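Chapter 4
Handling Tasks and the People Who Do Them

Contents of this chapter
4.1 The handling task as a unit of work
4.2 Dividing a task between worker and machine
4.3 Changes in skill, pace and supervision
4.4 Case study: the Stindham packing room
4.5 Exercises

After working through this chapter the reader should be able to break a manual handling job into separate steps, state which of those steps can be given to a machine, and describe what the remaining job consists of for the person who held it before.

4.1 The handling task as a unit of work

Chapter 3 dealt with automation at the level of the production line. A line is a convenient unit for an accountant, but it hides most of what a worker does in a shift. In this chapter the unit is the handling task: one item, or one small group of items, taken from one place and left in another in a required position. Shelf filling, order picking, returns sorting and kitting are all built from tasks of this size.

Dry goods in flexible wrapping are used throughout the chapter. A packet of spaghetti is long and narrow, and its wrapping creases. Its contents are stiff along their length but can shift against each other, and strands break if the packet is bent or squeezed too hard. A shop worker deals with all this without thinking about it. A machine must have each point allowed for, either in its gripper, in its control program or in the way the goods are presented to it.

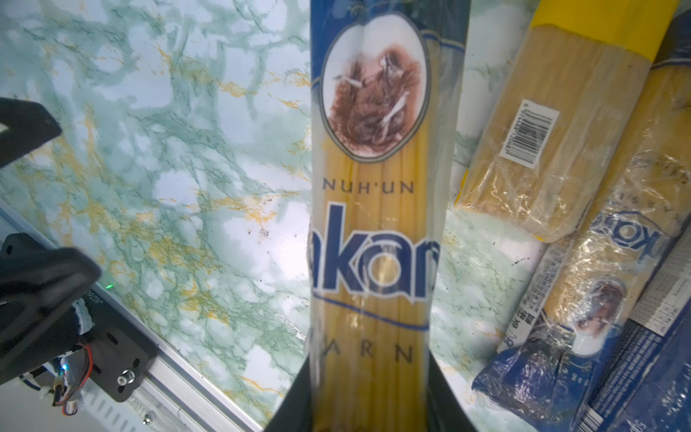 Figure 4.1 A spaghetti packet held upright in a two-finger gripper, with further packets piled to the right.

The grip itself is only one step. Liesl Frei, whose task sheets are used in Section 4.2, divides the placing of a single packet into the following:

(a) choose a packet from the pile;
(b) free it from its neighbours;
(c) grip it at a point that will support it;
(d) turn it to the required position;
(e) set it down and let go;
(f) check that it stays where it was put.

Steps (a) and (b) are often left out of written job descriptions. In most manual workplaces they are learned by watching a colleague, and a new starter is seldom told that they exist. They are also the steps at which an automated cell is most likely to stop and call for help. The effect on staffing is direct. A cell that places 100 packets and stops once needs a person within reach; a cell that places 1,000 and stops once needs a person somewhere in the building. These are different jobs, with different hours and usually different pay.

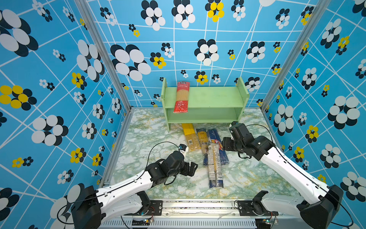

The layout of a cell fixes a good deal of this before any program is written. Where two arms share one floor area, each must be kept clear of the other, and the order of work has to be planned for the pair. The height of the shelf, the depth of its compartments and the distance from the goods to the mounting rail decide which positions can be reached at all. Any position that can't be reached stays with the worker. It is good practice to list such positions at the design stage – at Hultwood this was left until after installation, and the packers found themselves with a set of small leftover duties that no one had timed or graded.

Brayan Betancur's term for these is residual work. It includes refilling the supply area, removing torn packets, clearing crumbs and restarting the cell after a stop. Taken singly the duties are short. Over a shift they may break up the day so badly that no other task can be given to the same person, and the saving shown in the original proposal is lost. Section 4.3 returns to this point with the Hultwood shift records for March, which cover 14 workers.

Two terms need to be kept apart in what follows. Task transfer means that a step formerly done by a person is now done by a machine. Job change means that the whole set of duties held by a person is different from before. The first can be read from a process chart. The second can only be found by asking the worker, and the interview form in Section 4.4, drawn up by Glória Salgado, takes 15 minutes to complete.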